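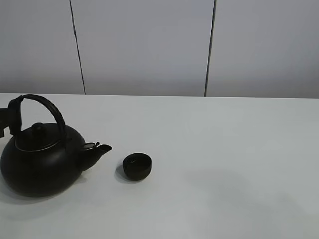

January 24, 2018
By Reet Kalniņš

My grandmother owned one teapot for most of her life and never once discussed it. I have owned mine for 23 days and have already lost two friends over it. It came from Ots, the small housewares shop in Usdale, where I had gone for a dish towel. The thing is squat, black and matte, with a thin pale ring around the lid so you can find where the pot ends and the lid begins. The handle goes up and over like a suitcase for a very short trip. Then there is the little flap at the spout, which everyone who visits wants to flick with a finger.

Elīna Eglītis, who runs the shop, sold me a single cup to go with it. I asked for four. She looked at my coat and said one would do. The cups are black too, with no handles, and the first week I picked mine up much too soon after pouring and said a word my neighbors in Jurnstead had not heard from me before. You learn to hold it by the rim and wait.

Waiting is most of what you get for your money. I used to make tea with a bag in a mug while looking for my keys. Now I clear the table, which takes longer than the tea, and put the cup near the spout and pour badly. A high handle changes the balance of a full pot, and for several days the table drank more than I did.

Elīna says to practice with cold water over the sink. She also says the tea people up in Skoluddale pour from shoulder height, but she has only seen them do it outdoors. I went back for a second cup on Saturday. She was out of black, and would I consider green in April?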